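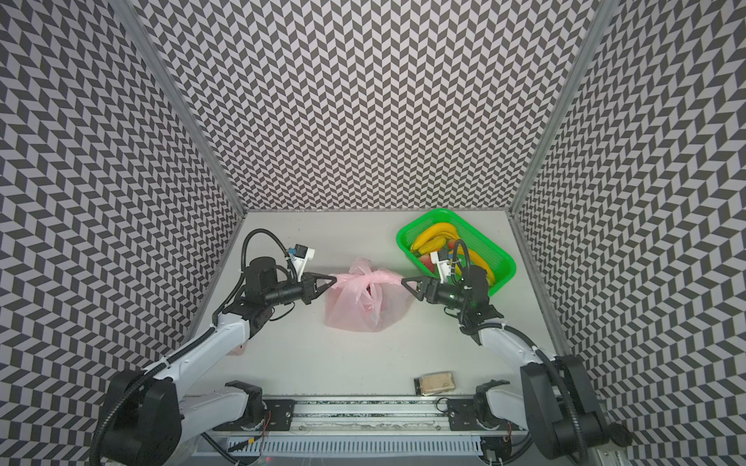 Pink bag knotted, with bananas and an apple in the green basket behind it

Hello again from the Tadcombe food parcels project! August has been our busiest month so far and I'm happy to say the money is going where we said it would. We packed 920 parcels, which takes us to nearly half of the 2,000 we promised you for the year, and we now drop off at 19 stops between Atham and the Dreka estate.

The biggest change is fruit. Tefera Produce started sending us bananas and apples in July (lovely stuff, hardly a bruise) and we've settled on keeping it in plastic baskets until the very end, so it goes out on top of the bag and doesn't get squashed under the tins. Bags get their handles tied in a knot now too - we lost a few cans down the stairs at Dreka in the spring and I'd like to never chase a tin of peaches again!

Spending is on track except for bags. The thin ones are cheap but we double up for anything heavy, so we've used more than I budgeted for. I've moved a little over from printing to cover it and I hope that's OK with you.

Still to do: 6 more baskets to buy, a second fruit delivery each week if Tefera can manage it, and a better label for families who can't have nuts. I'll send the receipts with the next report.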